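Ticket 1202: Label printer on the packing bench prints everything 11 times
Status: Resolved (reopened, then resolved again)

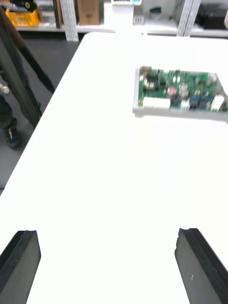
Photo: Eilidh Lamont / Koltari Bench Services

Opened by: Olga Valente, shipping
Assigned to: Eilidh Lamont, IT
Priority: High (changed to Medium by Eilidh, changed back to High by Olga)

Sep 21, 2022, 8:14 AM, Olga Valente
The label printer is printing 11 copies of every label. I ask for one, I get 11. I asked for two to see if it would get confused and I got 22. I have turned it off and on. I have also turned it off and left it off for a while to let it think about what it did. No change.

8:31 AM, Eilidh Lamont
Thanks, Olga. Does it do this from every computer or only yours? And are you printing from Wutilix or from the carrier's website?

8:40 AM, Olga Valente
Only tried mine. Wutilix. The carrier's website logged me out in August and we haven't spoken since.

8:52 AM, Eilidh Lamont
Test page from the printer's own menu, please. Hold the feed button until the light blinks, then let go. It should print one label full of settings.

9:05 AM, Olga Valente
One label. Full of settings, as promised. So it can count, it just won't do it for me.

9:07 AM, Eilidh Lamont
Good, that means the printer is fine and something upstream is asking for 11. In Wutilix go to Settings, Output, Labels and tell me what it says next to "Default copies."

9:15 AM, Olga Valente
It says 1. There is also a box called "Respect driver defaults" with a check in it. I did not check it. I would never have promised to respect anything called a driver default.

9:18 AM, Eilidh Lamont
Uncheck it, save, close Wutilix all the way (tray icon too), open it, print one label.

9:33 AM, Olga Valente
One label! Closing this.

Status changed to Resolved by Olga Valente

10:02 AM, Olga Valente
Status changed to Reopened
It's back to 11. The box has checked itself again. I now have enough labels addressed to one customer in Grerkton to wallpaper his hallway, if he'd like that.

10:10 AM, Eilidh Lamont
Please keep those out of the outgoing bin. Every one has a live barcode and the carrier will bill whatever gets scanned.

10:11 AM, Olga Valente
They're in the shredder. The shredder is not thrilled. Separate ticket to follow.

10:26 AM, Eilidh Lamont
Logged in remotely. Notes for whoever gets this next time:

Driver on this PC was set to 11 copies under Printing Preferences, Advanced. Nothing in Wutilix shows this number anywhere.
The Wutilix profile syncs from the shared folder every half hour and overwrites local settings. The shared profile has "Respect driver defaults" turned on, so unchecking it locally works until the next sync.
The shared profile was last saved by the user "skinner."

10:28 AM, Olga Valente
We don't have a Skinner.

10:34 AM, Eilidh Lamont
Skinner is the old name of the PC at the returns desk. Before my time. It still has its own login, and apparently opinions about labels.

10:50 AM, Eilidh Lamont
Fix as applied:
1. Set copies to 1 in the driver, under Printing Preferences and again under Printing Defaults. They are two different windows with the same contents. Change both.
2. Turned off "Respect driver defaults" in the shared profile.
3. Made the shared profile read-only for everyone except IT.
4. Forced a sync and reprinted. One label. Waited for the scheduled sync and reprinted. One label.

11:22 AM, Olga Valente
Confirmed, one label at a time. How did it get to 11 in the first place?

11:30 AM, Eilidh Lamont
Best guess, somebody wanted 1, the field already had a 1 in it, and they typed another one in front. I can't prove it and the event log only goes back to last week.

11:36 AM, Olga Valente
I'd like it noted that I was on vacation for a good part of August.

11:37 AM, Eilidh Lamont
Noted.

11:41 AM, Olga Valente
Also we need labels. We opened a roll of 2,000 yesterday and I'd say roughly half of it is gone. Can this come out of the IT budget?

11:44 AM, Eilidh Lamont
It cannot. Supplies form is on the intranet under Forms, Old Forms, Current.

Status changed to Resolved by Eilidh Lamont
Resolution code: Configuration
Linked tickets: Shredder makes a noise (Olga Valente, open)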